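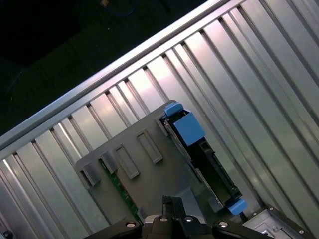
The arm stopped a hand's width above the tray, and the whole club stopped with it.

"Is it thinking?" somebody whispered.

"It's waiting for me," I said, which was true, because I had the keyboard and had forgotten to press Enter.

We were in the back half of the metal shop at Holville High, where the robotics club gets the big bench after last bell. It was December, already dark outside, and we had been at it since the end of sixth period. The job sounded so small when you wrote it on the whiteboard. PICK UP CARRIER. PUT CARRIER IN TRAY. We had been writing it on the whiteboard for weeks.

I pressed Enter. The fingers went down toward the black drive carrier, closed, and caught the blue latch at one end. Just the latch! The carrier swung out sideways like a fish on a line, knocked against the ribbed metal and dropped.

Everyone groaned, and then everyone started talking at once, and I swear that is my favorite sound in the world.

Our team captain wanted to slow the approach. The sophomores wanted to change the rubber on the fingertips again (they always wanted to change the rubber). Our coach, who taught welding and claimed to know nothing about computers, ate a sandwich and said, "Where's it think the part is?"

So we looked. We had 106 pictures from the wrist camera by then, saved in a folder called Rarkach, after a typo that had stuck so hard we painted it on the toolbox. I pulled up the last one and put a dot on the screen where the program said the center of the carrier was.

The dot was on the blue.

"Oh," said the captain.

"Oh no," I said, but I was grinning. All that gray and silver, ribs and tray and more ribs, and there was this one loud color sitting at the ends of the carrier. Of course the program liked it. I would have liked it too. It had found the brightest thing it could see and decided that was the middle of the world.

We had two hours before the building closed. I rewrote the part that found the carrier so it would look for the long black shape first and use the blue only to tell which end was which. The captain read over my shoulder and caught my missing parentheses before I did. The sophomores, who had nothing to do, changed the rubber.

Then we ran it. It missed. We ran it again and it shut its fingers on air, very gently, and rose up proudly holding nothing, and one of the freshmen laughed until she had to sit on the floor.

"The shine," our coach said. He had finished the sandwich. He walked over and switched off the lamp above the bench, the good one, the one we had raised money for.

You should have seen the difference on the screen. The white glare down the ribs went away and the edges of the carrier came up dark and straight. The dot jumped once, slid along, and settled right in the middle.

I pressed Enter before anyone could tell me to.

Down. The fingers closed on both sides of the frame. Up, and the carrier came up with them, level, blue latch and all. It traveled across to the tray with that little hum the wrist motor makes, lowered, paused, and let go.

It sat there. It was a tiny bit crooked, and I didn't care at all.

I don't remember who yelled first. I remember our coach with both fists in the air and mustard on his sleeve. We ran it again, and again, and got eight good ones in a row before the ninth hit the rim, and by then it was five minutes to closing and we were all hoarse.

The regional was at the Tshabalala Center, in a gym with windows down one whole wall and sunlight pouring onto every table. I had not thought about windows. The captain looked at them, looked at me, took off her coat, and held it up between the glass and our bench like a bullfighter.

The judge checked the rules. She turned a page and then turned it back.

"I don't see anything in here about coats," she said.

There were 4 runs to a team. We dropped the first. On the second I looked at the screen, at the dot sitting dead center on the dark part of the carrier, and I could hear the sophomores behind me arguing about rubber.

I pressed Enter.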